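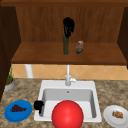 My project compared two hemp varieties, Jelteck and Drummond, to see which one copes better with a cold spring. Haf Gronow let me use her trial plot (she has the licence, I just did the weeding!) and we sowed both in March, a bit early if I'm fair.

Jelteck shot up. By the end the tallest plant was 91 cm, with lots of side branches and quite thin stems.

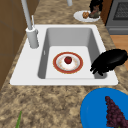 Drummond stayed shorter, 68 cm at best, but it was much bushier and hardly minded the wind. I'd bought 2,000 seeds in all and 1,905 came up, so germination wasn't the problem I'd been dreading – slugs were. I lost most of one row in a night, and the copper tape did nothing. Next year I'd sow later and feed the Jelteck less.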